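Reseña de Cerberg, volumen 1: el internado de las llaves

Cerberg llega en un tomo de 307 páginas, bastante grueso para lo que suele ser un primer volumen de manga. El guion es de Dineo Van Wyk y el dibujo de Bheki Kekana, que ya habían trabajado juntos en Arance, una serie corta de la que salieron 3 tomos. 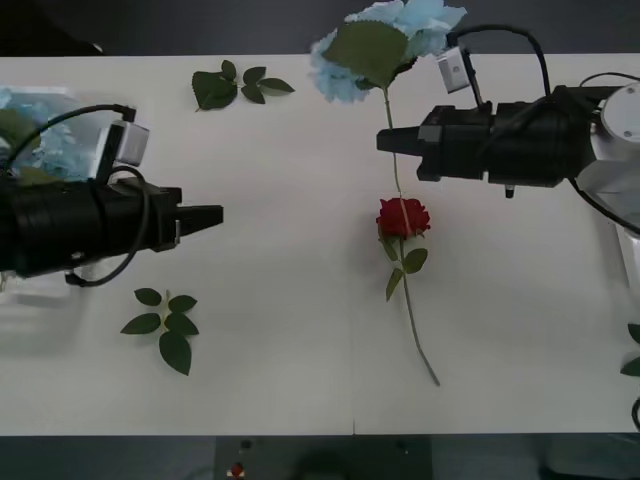
La historia empieza con Nobuhle Radebe, una chica de dieciséis años que suspende el ingreso en la academia Moodley y acaba en Jondby, un internado de montaña al que van los rechazados de todas partes. Cada alumno recibe una llave al llegar. La de Nobuhle abre una puerta que no figura en los planos, y detrás hay un perro de tres cabezas que habla con la voz de su hermano desaparecido. A partir de ahí los dos quedan ligados por un contrato y ella tiene que competir contra otros portadores.

El planteamiento no es nuevo. Quien haya leído unas cuantas series de contratos y criaturas reconocerá casi todos los pasos: el rival arrogante (Hendrik Coetzee), la delegada que sabe más de lo que cuenta (Nokuthula Shabalala), el torneo de junio. Lo que funciona es el ritmo. Los capítulos son breves y el tercero, el de la biblioteca, resuelve una pelea entera casi sin diálogo.

El dibujo de Kekana ha mejorado mucho desde Arance. Los fondos tienen más detalle y las peleas se siguen bien - salvo la del comedor, donde me costó saber quién golpeaba a quién. Los personajes secundarios se parecen demasiado entre sí, sobre todo los de primer curso.

La traducción es correcta, con alguna frase rígida en boca de los profesores. El papel transparenta un poco en las páginas con mucho negro. Trae un epílogo de cuatro viñetas y las fichas de los portadores, 36 en total, aunque la mayoría todavía no ha salido en la historia.

El hermano aparece muy poco y el final corta en mitad del segundo combate. Compraré el siguiente tomo, más por Nokuthula que por la protagonista.

Nota: 7 de 10.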